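Barklow Tabletop Arm Course Pack
Classroom and club license, simulation edition

Sold by Misine Education. Ships as a download with a printed teacher guide.

Overview

The Barklow pack is a term of robot arm work for high school classes and after-school clubs. Students write short programs that make a simulated arm pick up, move and set down objects on a table. It runs on ordinary school desktops. No arm, bench or safety fencing is needed, and a student who drops a block forty times in one period has broken nothing.

The course was written by Amparo Ríos, who ran a robotics club for several years before joining us, and the practice rooms were built by Hanyu Peng. Both still answer the support mail for this product.

What students work on

The first units cover moving the arm between saved positions, reading the wrist view and opening and closing the fingers. After that the class moves on to the block task, where most of the term is spent. Students have to bring the open fingers down on both sides of a flat white block, with the block between them, before they send the close command. The block lies at a slight angle, so a program that only works on a square placement will need a turn of the wrist added.
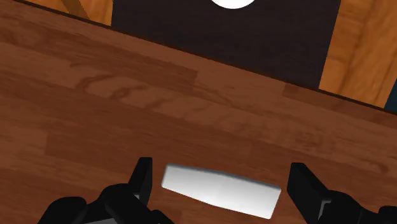 Room and objects

The practice room is a furnished room with a long wooden table. Other things stand on the table as well, among them a mug, a bowl and a figurine, and the arm's path has to be planned with them in mind. Teachers can move these objects or take them out from the setup menu. We suggest leaving them out until each team has a working pick, then putting them back one at a time.

Students can switch between a close view at the gripper and a wide view of the room. The close view is better for lining up the fingers. The wide view shows the whole reach of the arm, and many teams leave it open while they test a lift.

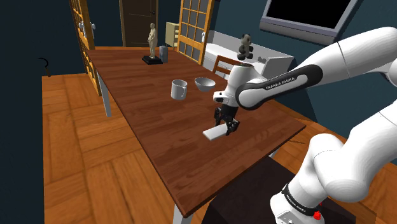 Lifts are scored on three things: the block leaves the table, it stays in the grip for 4 seconds, and it comes down inside the marked zone set by the teacher. Tilt is recorded but does not lower the score until the last unit. Each run is saved with its program, and a team can play back a bad lift at slow speed and see which line was running at the time.

Club challenge

The pack includes the rules and score sheets for the Prutov Challenge, a one-day event that a school can run by itself or with neighbors. Teams get a new block position each round and may edit their code between rounds. The highest possible score is 2,000 points. The best score sent to us so far is 1,620, from a team of two at Hyvönen School in March.

What is included

Site license for 40 student computers
Teacher guide, printed, spiral bound
Student worksheets, PDF, free to copy
Starter programs for every unit
Prutov Challenge rules and score sheets
Email support for one school year

System requirements

A 64-bit desktop or laptop with a separate graphics card is recommended. The software will run on built-in graphics with shadows and reflections turned off. Tablets are not supported. An internet connection is needed for installation and for updates, and the lessons themselves run offline.

Ordering

Schools may order by purchase order or card. Download keys go to the email address on the order, and the printed guide follows by mail. Extra seats can be added to an existing license at any time. If you have the older edition, write to support with your key before ordering, as saved student programs need to be converted.

Page last updated 2025-08-22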